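Fadwa Zaki has coordinated the home-from-hospital service at Litstead for 13 years. She met with us in July to discuss what families should expect when a relative returns from a long stay on the ward.

"People plan for the first day and forget the second week," she said. The service makes two visits in the first week, and Ms. Zaki would like to see that number rise. Her colleague Bimla Rawat, who joined from the Flerbridge office, handles most calls from relatives. Sleep, she said, is the subject raised most often.

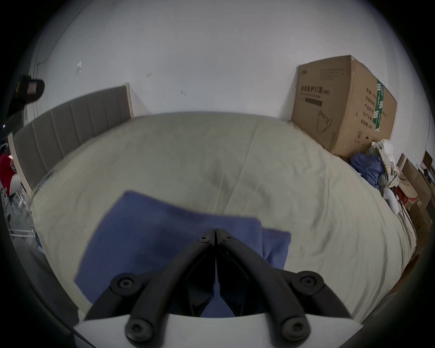
Ms. Rawat advises families to leave the bedroom largely as it was. Hospital nights are noisy and bright, and many patients come home with their hours reversed. "They want their own room back," she said. A familiar cover helps, even a plain blue cloth folded on the bed, a little wrinkled - she does not ask for hospital corners. New mattresses and rearranged furniture can wait until the person is walking steadily.

Both women spoke frankly about funding. The Tiwari grant pays for evening calls through the end of next spring, and no replacement has been confirmed. "We have told families what we know," Ms. Zaki said. Requests for a first visit should be made through the ward before discharge.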